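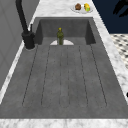

Page 3 of 12

About Somley

Filed under: Who We Are, Kitchens and Baths

Reading time: 5 minutes

Somley is a countertop and sink shop in Iresden. We measure, cut, finish and install stone and solid surface tops for kitchens, bathrooms, laundry rooms and the occasional bar. Most of our work is in private homes. The rest is for small builders, two dental offices, a bakery and anyone else who needs a flat surface that will hold up.

Kitchens with a dark sink set in a light marble top have become one of our most common requests. We also do plenty of plain white sinks in plain gray tops, and we are glad to do either.

How the shop started

The business was opened by Chantelle Zulu, who had worked as a finisher for a monument company and wanted to make things people would use every day. She rented the back half of a former feed store on the rail side of town and bought a used bridge saw from a shop that was closing. For the first two years she did the cutting and polishing herself and hired help by the day for deliveries.

Menaka Siriwardena joined as an installer and later became a partner. She had a background in cabinet work, which changed how the shop operated. Until then we took measurements from the builder's drawings. Menaka insisted on measuring from the cabinets once they were screwed to the wall, and we have done it that way ever since. It adds a visit to every job. It also means that we rarely have to bring a top back to the shop.

In 2024 we bought the other half of the building. The wall between the two halves came down that December, and the saw now sits where the feed store kept its loading scale. The slab racks run along the north side, and customers can walk through them during open hours.

What we do

We fabricate in granite, marble, quartzite, engineered quartz and solid surface. We do not work in concrete or poured resin, and we do not sell cabinets, although we can tell you which local cabinet makers we get along with.

Sinks can be ordered through us or supplied by the customer. If you supply your own, we need the actual sink in the shop before we cut. The paper template in the box is often close, but close is a problem when the edge of the stone is going to show. The same goes for faucets. Tell us which one you have picked and where you want it, because a faucet at the side of the sink needs a different hole from one at the back, and a hole can't be moved.

We also do repairs. Chips, open seams, loose undermount sinks and dull spots are all fixable in most cases. Burns in solid surface can usually be sanded out. Etching in marble can be honed down, though it will come back wherever lemon juice or vinegar gets left on it. We tell every marble customer this before they sign. Some of them switch to quartzite and some of them keep the marble and live with the marks.

How a job goes

You come in or call. We ask for a rough sketch with the lengths of each run, and a photo of the room if you have one. From that we give a price range in writing.

When you have chosen a material, you pay a deposit of $500 and we put your name on the slab. The deposit holds the slab for 30 days. If the cabinets are delayed past that, call us and we will usually extend it, unless another customer is waiting on the same lot.

Once the cabinets are in and level, we come out to template. Somebody who can make decisions should be home for this visit. We will ask about overhangs, corners, edge profile, backsplash height and the exact position of the sink, and the answers go on a sheet that you sign.

Fabrication follows. For any stone with strong veining we lay the template out on the slab and have you look at it before we cut. Veins can be matched across a corner only if there is enough material to waste, and it is better to know that while the slab is in one piece.

Installation on an average kitchen takes most of a day. We remove the old tops if that is in your contract. We do not disconnect or reconnect plumbing or gas. Your plumber should plan to come the day after we leave, once the adhesive around the sink has set.

The Milošević yard

Most of our natural stone comes through the Milošević yard, a family importer two hours south of us. We have bought from them since the first year. They let our customers visit by appointment and will set slabs aside under the Somley name. If nothing on our racks suits you, this is the next place we will send you. Wear closed shoes.

Offcuts

Every job leaves pieces behind. Anything large enough for a vanity top goes on the remnant rack with the size and price marked in grease pencil. Smaller pieces go to Didunico, a tile and mosaic studio on the other side of Iresden, which uses them in its evening classes. Pieces too small for the studio are crushed and used as fill.

Remnants are sold as they are. We can cut and polish them for you, and there is a shop minimum for that, so ask first.

Who works here

There are nine of us. Chantelle runs the shop floor and still does the final polish on the edges that show. Menaka handles templates, scheduling and most of the phone calls. The others are saw operators, finishers and two install crews. We train our own people, and new hires spend their first months on wet polishing before they touch the saw.

Visiting

The shop is at 1309 Rail Street, Iresden. Park in the gravel lot and use the green door. The large door is for trucks. Bring a cabinet door or a paint sample if you have one, since colors look different under our lights than they will at home, and you can take small stone samples away with you.

This page was last updated in March 2026.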